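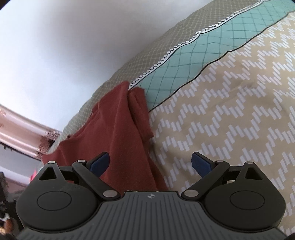
I get the same emails about online privacy over and over, so I've put my answers on one page and I'll add to it when I can. I'm Thư Lương, I look after the computers at a small lettings office, and I am not a lawyer! Last tidied up 1 February 2023.

## Can my internet provider see what I look at?

Partly, yes. If a site's address begins with https (nearly all of them do now) your provider can usually tell which site you went to, but not which page you read or what you typed into it. So they could know you visited a health charity, say, and not which leaflet you opened. If that bothers you, keep reading.

## Does private browsing hide me?

From the other people who use your laptop, mostly. It stops the browser keeping your history and clears the cookies when you close the window. Your provider, your employer's network and the sites themselves can still see you turning up. I use it for buying presents and for logging into things on my mum's computer, and that's about it.

## So do I need a VPN?

Maybe! A VPN moves the trust from your internet provider to the VPN company, so you want to be sure you like the second one better than the first. I've paid for Stallari for 2 years and I'm happy enough with it. It drops out on trains, and the support people take ages to write back, but the app is plain and it tells me clearly when it's off. Before that I had Flusex, which was cheaper, and I gave up when it kept signing me out.

I'd steer clear of free ones unless you can work out who is paying for them.

## Will a VPN stop websites tracking me?

Not by itself. If you're signed in to a shop, the shop knows it's you, wherever you seem to be connecting from. Cookies carry on working just the same too. For that side of things you're better off with a decent blocker and a browser that lets you refuse third-party cookies. I did a clear-out on my own phone last month and found 86 apps on it, almost half of which had my location switched on. I'm supposed to be the careful one!

## How do I check which apps know where I am?

On most phones it's under Settings, then Privacy (or Location), and you'll get a list. Go down it and ask whether each one needs to know. Maps, yes. The torch, no. "Only while using" is a good middle choice for things like weather and buses. If something stops working you can always turn it back on, so don't be too timid about it.

## Can I find out what a company has on me?

Yes, if you're in the UK you can ask, and it's normally free. It's called a subject access request and you don't need a special form or any fancy wording. Mine to Fleltura, who run the parking app at our building, was three sentences long:

> Please send me a copy of all the personal data you hold about me. My account is under this email address. Let me know if you need anything else to confirm who I am.

They normally have a month to reply, though it can be longer if the request is complicated. I got mine after 7 days, which I thought was pretty good going, as a spreadsheet with every time I'd parked since I joined. Dull reading, but I did find an old address in there and had it changed.
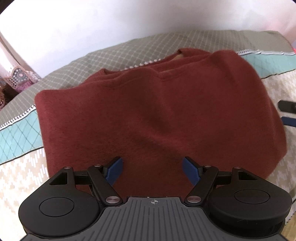
Keep a note of the day you sent it, by the way. If the month goes by with nothing, write once more and mention the date, and after that you can complain to the Information Commissioner's Office.

## Can I ask them to delete it all?

You can ask, and often they'll have to, but there are exceptions. A company might need to hang on to invoices for tax, for instance. They should tell you what they're keeping and why. I'd get your copy first and ask for the deletion afterwards, otherwise you'll never know what was there.

## Is it worth having separate email addresses?

I think so. I have 2, one for people and the bank, and one for shops, newsletters and anything that wants an email before it'll show me a menu. When Vũ (the takeaway near work, lovely noodles) started a loyalty scheme, it went straight on the second one. The rubbish piles up over there and I look at it on a Sunday if I feel like it.

## What about passwords?

Get a password manager and let it make them up for you. Turn on two-step login for your email before anything else, as that's where all the reset links go. I'm halfway through writing a longer page on this, with a bit on what to do if you lose the phone that gets the codes.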